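Section 3: Setting Up Borrower Background Checks

Kama Loan Desk checks each business borrower against your watch lists before a file can move to sanction. You set up the checks once for each branch. You need an Administrator or Credit Risk login.

Before you start

Have your branch code and the list of approving officers ready. If your lender was moved over from the older Mostyn release, run the list import in Section 2 first. Borrower records that have not been imported are not screened.

Setting up the name and address check

1. Sign in and open Settings, then Credit Risk, then Borrower Checks.

2. Pick the branch from the drop-down list. The sample screens in this guide use the Cernby branch, code 211.

3. Turn on Registered Name Match. The system compares the applicant's legal name with the company register and with any trade names entered on the application.

4. Turn on Shared Address Match. A flag is raised when the applicant has the same registered address as another borrower with an open loan.

5. Enter the number of shared directors that will raise a flag. The default is 2. A lower setting raises more flags and adds to the review queue.

6. Select Save. The branch status changes from Draft to Active.

Note: Changes apply to new applications only. To screen loans already on the books, run a Portfolio Recheck from the Reports menu. The Kiston test portfolio holds 1,608 accounts and can be used for practice without touching live files.

Caution: Do not turn off Shared Address Match to clear a backlog. Files approved while the check is off are marked Unscreened, and the mark cannot be removed later.

Assigning reviewers

1. Open the Reviewers tab.

2. Select Add, then type the officer's name as it appears in the staff directory. In the sample screens, Ott Grigaitė is the first reviewer and Robel Birhane is the second.

3. Set the approval limit for each reviewer. Leave the field blank if the officer may review but not approve.

4. Select Save.

The same person cannot be first and second reviewer on one file. If you try this, the Save button stays gray.

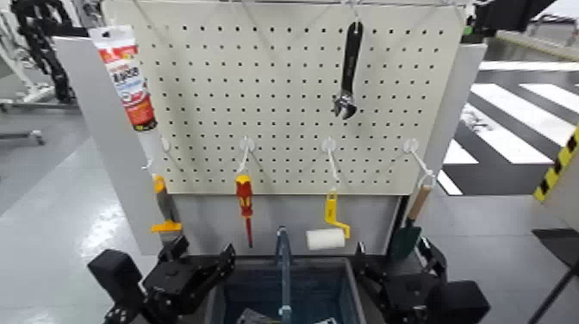

Clearing a flag

1. Open the flagged file from the Review Queue.

2. Read the match details and open each linked borrower.

3. Choose Clear, Hold or Refer. Clear and Refer both need a written reason.

4. Attach any supporting papers, such as a lease or a register extract.

5. Select Submit. The file goes to the second reviewer.

A file on Hold keeps its place in the queue. After 3 failed submissions it locks, and an Administrator must reopen it.

Note: Flag reasons are kept in the audit log and are included in the yearly export each April. For export settings, see Section 4.

Last revised 16th January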